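Sastero Felt-Top Table and Woven Folding Screen
By Skinus 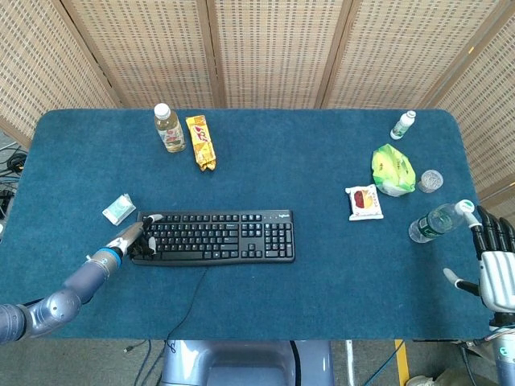
The Sastero is a rectangular table with a soft felt top and rounded corners, sold on its own or with a matching woven folding screen. People buy it for the spare end of a living room, for a shared office, or for a rec room where the same table has to take a keyboard in the morning and cards and snacks at night. It suits anyone who finds a bare tabletop too noisy or too cold under the forearms.

The top

The felt is a dark teal-blue that we call Nusalano. It has a short, dense surface and covers the whole of the top, including the corners. Keyboards sit on it without sliding, and hard typing is noticeably quieter than on a bare board. Dice, coins and small parts stay where you put them. An optical mouse will track on the felt, but very light mice can feel slow. If you play fast games or do fine drawing work, put a mouse mat down.

Nusalano is a deep colour and shows pale lint and crumbs. A quick pass with a clothes brush takes care of it. If you have a white cat, order the lighter Quiroga grey.

The corners are rounded on all four sides, so there is nothing sharp at hip height when you squeeze past. The felt is stretched over the corners in one piece with no seams.

Cable management

There is no grommet or cut-out in the top. We tried one on an early run and the felt frayed around the hole within a few months. Cables run over whichever edge is nearest the outlet. Each table comes with 2 adhesive clips for the underside, and a corded keyboard needs only one. Leave a bit of slack so the cable isn't pulling across the felt every time you move the keyboard.

The screen

The Quiroga screen is a tall folding screen in light beige woven panels set in thin wooden frames. The weave is an open grid, so it softens the view behind it and still lets some daylight through. It won't make a room dark and it won't block sound. For a call with a messy kitchen behind you, it does the job.

Stand it behind the table with the end panel angled forward along one side. It needs that bend to stay upright – a screen opened out perfectly flat will tip. Keep it clear of baseboard heaters and don't lean bags or bicycles against it.

The weave is a natural material and the shade varies a little from panel to panel. It will mellow in direct sun. If you are buying a second screen to extend the first, expect the new one to look paler for a year or so.

Food and drink

The felt is treated to slow down spills, which gives you time to get a cloth. It is not waterproof. Blot cold tea, pop or water right away with a dry towel, working from the outside of the spill toward the centre, then dab with cool water. Don't rub, and don't use bleach or a steam cleaner. Bottles with a screw cap are a better choice than open mugs. Hot dishes need a trivet, as heat will flatten the felt and leave a shiny ring.

Chip and cracker grease is harder to get out than tea. Sprinkle cornstarch on the mark, leave it overnight and vacuum it off with the brush attachment.

Assembly

The table ships with the legs off. The hex key is in the hardware bag, taped inside the lid of the carton. Lay the top face down on a clean blanket before you start, and tighten all the bolts by hand before you use the key on any of them. The carton is awkward and we recommend 2 people for the stairs. The screen arrives folded and needs no assembly.

Price and availability

Sastero table, Nusalano felt: $400
Sastero table, Quiroga grey felt: $400
Quiroga folding screen: $355

Keyboards and other tabletop items are not included. Prices are in Canadian dollars before tax. Nusalano is in stock. The grey is made in smaller batches and the next one is due in June; you can place an order now and we will charge your card when it ships.

Delivery and returns

We deliver to the door of your building or house. Delivery to a unit above the ground floor can be added at checkout. Check the carton for crushed corners before the driver leaves and note any damage on the slip.

Unused tables can be returned in their original carton. Once the felt has been marked we can't take a table back, but we do sell replacement tops that fit the existing legs. The screen can be returned on the same terms.

Fabric swatches in both colours are mailed free of charge within Canada. Ask for them through the contact form and include your postal code.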